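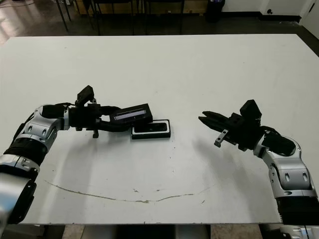 Step 1. Pick a dull task and stick to it

Gripper data sheets are written to sell grippers. Before you believe Pleromeo or Bachmann on grip force, run both finger sets through the same chore. Mine is a small black box and a flat black tray on a white table. One gripper takes the box, the other stays open until called for.

Step 2. Run it until you're bored

Ten good picks mean very little. I do 100 per finger set, and I don't touch the gains in between. Write down every slip, including the ones you'd like to blame on lighting.

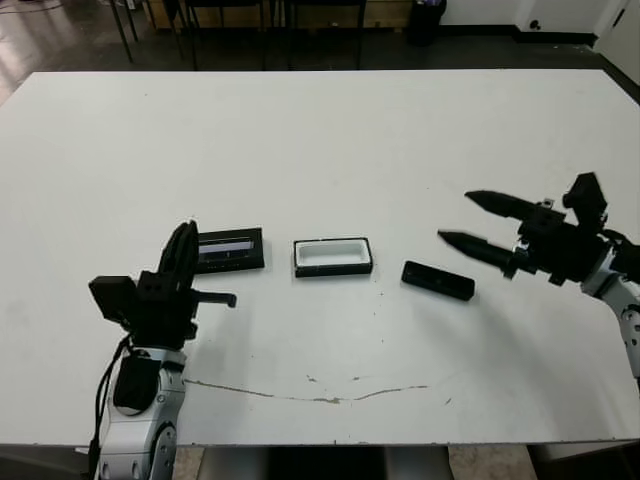
Felista Mushi disagrees: 100 picks on one shape tells you about that shape, and she would sooner see two objects at half the count each. Fair enough. Do that if you have the time.

Step 3. Check the wrist camera separately

A wrist view can look fine on the bench and still blur badly once the arm swings. Save frames mid-move and look at the labels - can you read them?
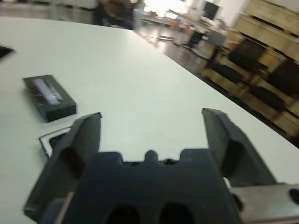 Wrist view, both fingers open

Step 4. Change the controller last

Trullard claims its controller cuts settling time. Maybe. Swap it in only after the finger tests are finished, or you won't know what helped. Keep the object, the tray and the approach speed the same, 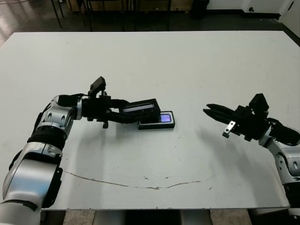
and repeat the whole run with the old controller afterward. If the two old-controller runs don't agree, your rig is drifting and the comparison is worthless. Mine drifted by roughly 3 mm the first time - start over if that happens.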